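Last updated 11 May 2019

Is the Nomadetti kitchen pack worth it for a beginner working on cabinet doors?

I've been teaching myself simulated manipulation since April and I am completely hooked. So far I've only done tabletop stuff, picking up blocks and putting them down again, and I want to move on to kitchens. Nomadetti has a kitchen pack that gives you simulated cabinets, a two-finger gripper, a camera that rides along with it, and a set of scripted tasks you can take apart and rewrite. It costs $275, and for me that's a real purchase.

What I care about most is doors. I'd love to get a robot to come up to an upper cabinet from below, find the handle, and pull the door open without shoving the whole arm into the woodwork. The free scenes I've tried have flat white boxes for cabinets and every handle is the same little bar, so whatever I train on them falls apart the minute the door looks different.

Has anyone here used the pack for a while? I'd like to know how the doors behave, if the wrist view is any use up close, and if an ordinary desktop can run it. I also looked at Imov, but they only rent by the month and I'm slow, so I'd end up paying forever. Thanks in advance, this place has been so helpful already!

– vikville_tinkerer

Nahom Admasu

Oh, I've been waiting for somebody to ask about this one! I've had the kitchen pack for a good while and I use it most evenings, so forgive the length.

Doors first. They are modeled properly, with molding and beveled edges and a wood grain, and that matters a lot more than I expected. On a flat box your policy learns to look for the one thing that isn't flat. On these it has to cope with long parallel edges all over the place, some of which catch the light and look very tempting to a gripper. My first attempts went straight for the bottom edge of the door, again and again. It took me a weekend of changing the approach angle before things got better, and I had a great time doing it.
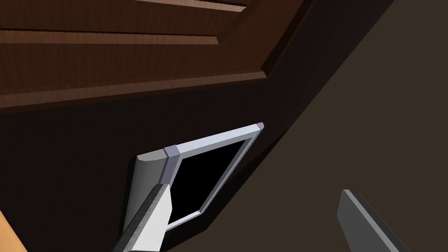

The thing I'd tell any beginner is to slow down the last part of the approach. The scripted tasks come with a default speed that is fine for open space and much too quick near a door. Cut it in half, then work on getting both fingers lined up before you close. If one finger makes contact early and the other is still out in the open, you'll push the part instead of gripping it, and then the next few steps are garbage. There's a contact log you can switch on in the task settings (look under "recording", it's oddly placed) and it tells you which finger touched and when. I leave it on all the time now.

As for the wrist view, yes, it's useful, but please don't train on it alone. When you're in close under an upper cabinet the door can take up nearly everything, and the lighting down there is dim. I add the fixed room camera as a second input and my success rate went up right away. My last full batch was 1,071 attempts with both cameras, and it was the first one where I felt the policy was really going after the handle.

The cabinets with slatted fronts are a different kind of fun. All those horizontal boards and dark grooves repeat, so a policy that leans on edges gets lost very easily. I'd save those for after you have the plain paneled doors working.

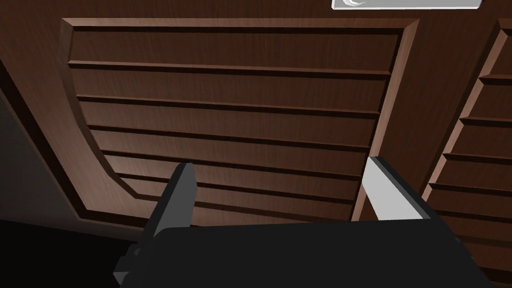

Start from low down, too. Most people begin with the gripper right at handle height because it's easier, and then they wonder why it can't do anything from another pose. The pack lets you randomize the starting height and the tilt, and both are worth turning up little by little. I went too far too soon and had to go back.

On hardware, my desktop is nothing special and it copes fine if I keep to one kitchen at a time. Loading is slow. Once it's up, it's smooth. Turn off the reflections and you'll barely notice a difference except in speed.

Gripes, so you get the whole picture: the manual is thin, the joint stiffness numbers have no units next to them (!), and when you rename a cabinet part the task script keeps the old name and fails without a message. Check that first if a task that ran yesterday does nothing today. I wrote to Nomadetti about it and got a friendly reply but no fix so far.

Would I buy it again at $275? In a heartbeat. You pay once and keep it, and for somebody who likes to poke at things slowly that's a very good deal. If you get stuck on the first door task, post your approach settings in here and I'll happily compare them with mine.

manalo_fan

I use the Manalo kit and it's good. Cheaper too. Haven't tried the Nomadetti one but the cabinets do look nicer. Does it have drawers?

gripsandhinges

Agree with Nahom on nearly all of it, and especially on the second camera. One small correction: you don't have to go into the task settings for the contact log, you can also start it from the run menu, and then it's saved alongside that run.

I'd add one thing about stiffness. The default hinges are on the loose side, so a door will swing open from a pretty sloppy tug. It feels wonderful the first day, and then your policy learns to be sloppy! Raise the hinge friction a bit before you collect anything you plan to keep. I redid a set of 2,071 attempts over this and I'm still a little sore about it.

And to manalo_fan, yes, there are drawers, but they're in a separate task list and you have to enable it when you install.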